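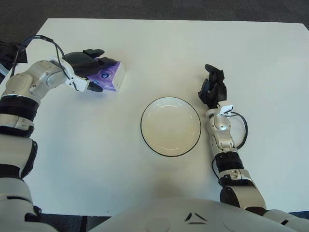 I had been promising myself a proper look round Rerklow for ages, and when the February open day came up I put my name down the same evening, bought a sandwich for the bus and talked my sister into minding the dog. Rerklow, if you haven't come across it, is the old seed warehouse behind the canal basin, and these days it is full of people who make, test and fuss over things for the table. I do love a plate. My kitchen cupboards are proof of it, and so when I tell you that one of my favourite things all day was a plain round white one with a thin black rim, sitting on a white table with only a purple tissue box for company, you will know I mean it kindly. It was shallow, with a faint ring marking where the well begins and a soft beige tint to the inside that I liked very much. On a white tabletop the rim does nearly all the work. Without it I think you would hardly know where the plate stopped and the table started, and I stood there wondering why I have put up with rimless ones at home for so long.

But I am getting ahead of myself, as usual. Doors were at ten, and there was already a fair queue along the towpath when I came over the footbridge. The people on the desk said later that 367 of us had signed in before lunch, which must have been a shock to whoever ordered the biscuits. You get a paper map and a sticker, and then you are more or less left to wander, which suits me, though I did go wrong twice looking for the cloakroom and ended up in a very nice stock room full of straw.

The ground floor belongs to Kukerent, who do the glazing. They had set out a long run of test tiles, 505 of them, all supposed to be white. I would have laughed at that before I went. After ten minutes of walking up and down I was picking out the blue whites from the pink whites and the one that looked like the inside of a mushroom, and I had quite strong feelings about several of them. Nghĩa Bạch was looking after the tiles and was very patient with all of us. He told me a warm white is harder to get right than a cold one, as a touch too much and it looks like old piano keys, and that people choose one shade in the showroom and a different one when they are handed a slice of cake on it. I thought that was marvellous. They did have cake, too, lemon, and I chose a tile I would never have picked otherwise.

Upstairs is carpeted, dark grey, and so much quieter than below that everybody started whispering as they came off the stairs. This is where the table things are tried out. I asked Quyên Âu, who was showing our group round, whether a black rim wears off, which has happened to me with a gold one (my own fault, and the dishwasher's). She said it depends on whether the colour goes under the glaze or over it, and that you can often feel the difference if you run a fingernail across the edge. I have since done this to every plate I own and to a couple in a café. She also talked a good deal about the height of the lip. A very shallow plate is lovely for toast or a slice of tart and hopeless for anything with gravy, and I said I could have told them that for nothing, and she laughed and wrote it down.

We had a short turn with the people from Skesik as well, who make packing for the post. You were given a saucer, a box and as much shredded paper as you fancied, and then it was dropped down the stairwell. Mine survived! The gentleman behind me was not so lucky, but he had used hardly any paper and I think he knew it. Their bench had a card saying they pack 1,000 parcels in a busy week, and having spent a good five minutes on my one saucer I was humbled.

Lunch was soup and bread in the old loading bay, with benches and some heaters that did their best. It was leek and potato, served in bowls from the Quan range, which I had wanted to see for a while. They are heavier than they look in the catalogue and a bit wide for my hands, but they do keep the soup hot, and the foot underneath is smooth enough that it wouldn't scratch a good table. I got talking to a couple who had come to replace a wedding set, and we went through the seconds shelf together afterwards. I came away with two side plates and a small jug with a wonky handle, and the whole lot cost me £16. The jug has had daffodils in it ever since.

If you are thinking of going, wear something warm for the ground floor and leave yourself longer than you think for upstairs. The lift is small and slow, though it does work, and there are chairs on both landings. Parking is poor, but the bus stops just over the footbridge. The talks at two o'clock fill up, so put your name on the sheet when you arrive. I missed the one on mending because I was still dithering over the jug, and I'm told it was the best of the lot. The seconds shelf gets topped up after lunch, too, and by three there were some oval dishes out that I would gladly have carried home if I'd had another arm free.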